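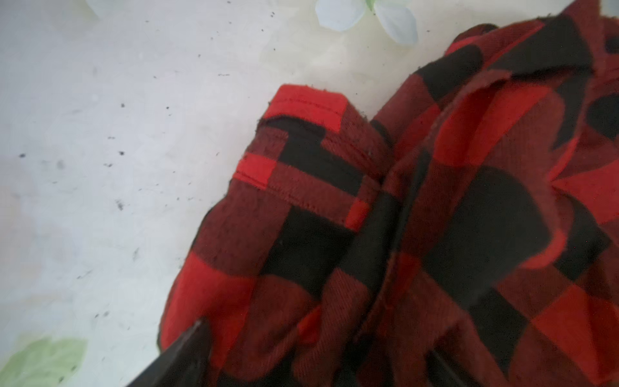 In praise of the hand-me-down

The best coat I ever owned had belonged to three people before it reached me. It came from a cousin, who had it from a neighbour, who had it from an uncle with very long arms. The lining had been replaced twice, once in brown and once in a green that matched nothing, and I wore it for 18 winters. I loved that coat! I'd be wearing it now if the moths hadn't got there before me.

I've been thinking about it because my niece is expecting in June and the bags have already started to arrive. If you've been near a new baby you'll know the bags. They turn up on the step, knotted at the top, and inside are vests gone soft from washing, a cardigan with one odd button, and at the very bottom a pair of tiny dungarees that have plainly been through a war. She rang me in a fluster to ask whether it was rude to say no to any of it. I told her to say yes to everything and sort it out later.

We've become a bit shy about this. When I was small, nearly all of my clothes came from somebody else, and so did everyone's. You could stand in the playground and trace a jumper through a whole street. A boy would shout that you were wearing his old anorak and you'd shout back that it fitted you better, and that was the end of it. Now people lower their voices. They ask if you'd be offended. They wash things, iron them, wrap them in tissue and then apologise for them, when what they're holding is a perfectly good pair of trousers.

I do understand where the shyness comes from. For plenty of families there wasn't any choice, and there's no charm in being the child whose shoes pinch. I had a school blazer with somebody else's name inked inside the collar, and I kept that collar buttoned all through one boiling summer term so it wouldn't show. I haven't forgotten how that felt. Anyone who praises second-hand clothes ought to remember that it's a lot more fun when you could have bought new.

Still, look at what gets lost when we stop. A new shirt knows nothing. It's stiff at the neck, it has creases from the packet, and it takes a good year before it hangs the way you'd like. A shirt that's had another life is already there. The elbows bend where elbows bend. Somebody has done all the tedious early washing for you, and if the colour was going to run, it ran in their machine.

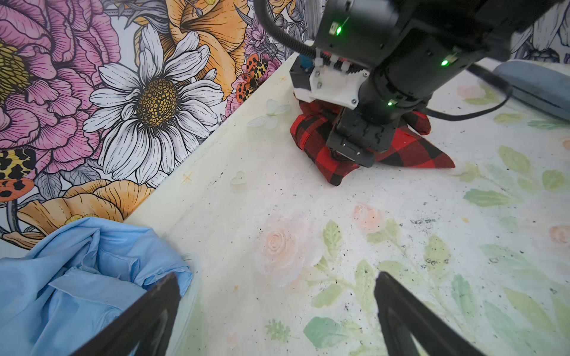
And then there's the mending, which I could go on about for days. Once a thing has been passed to you, you feel free to have a go at it. I'd never dare take scissors to something fresh from the shop, but give me a shirt with a worn collar and I'll unpick it, turn it, sew it back on and feel like a genius all afternoon. I learned to darn on a dreadful pair of grey socks. My first patch looked like a squashed toad, and I wore it out to dinner anyway.

In Colley, where I live, there's a swap evening in the back room of the Hulden, and I try never to miss one. You bring up to 8 things, you take what you fancy, and no money changes hands. It started small, with a couple of rails and a tea urn, and by last year more than 1,000 pieces had gone through. I've come home with a raincoat, two good jumpers and a velvet waistcoat I had absolutely no use for (I have since worn it to a wedding, a funeral and the dentist). People chat over the rails in a way they never do in shops. They'll tell you that the zip sticks unless you hold the bottom, or that the pockets are marvellous for conkers.

Those little bits of advice are half the pleasure for me. You get the garment and you get the instructions, straight from someone who's lived in it. My raincoat came with a warning about sitting down quickly, which I ignored, and I've now had to stitch the vent twice.

If you'd like to start something like it where you are, keep it simple. Ask 5 friends, clear the kitchen table, put the kettle on. Don't bother sorting by size, as people enjoy a rummage and sizes mean very little once a thing has been washed for ten years. Leave a box by the door for whatever doesn't find a home, and put a needle and a few reels of thread out, because someone will spot a loose hem and want to fix it there and then.

As for my niece, she has taken all the bags. The dungarees have been washed and the knees patched, and she's sewn a loop inside the back where the next family can add their initials. I've asked to have a go at the cardigan. I've got a tin of buttons somewhere in this house, and I'm fairly sure there's a yellow duck in it.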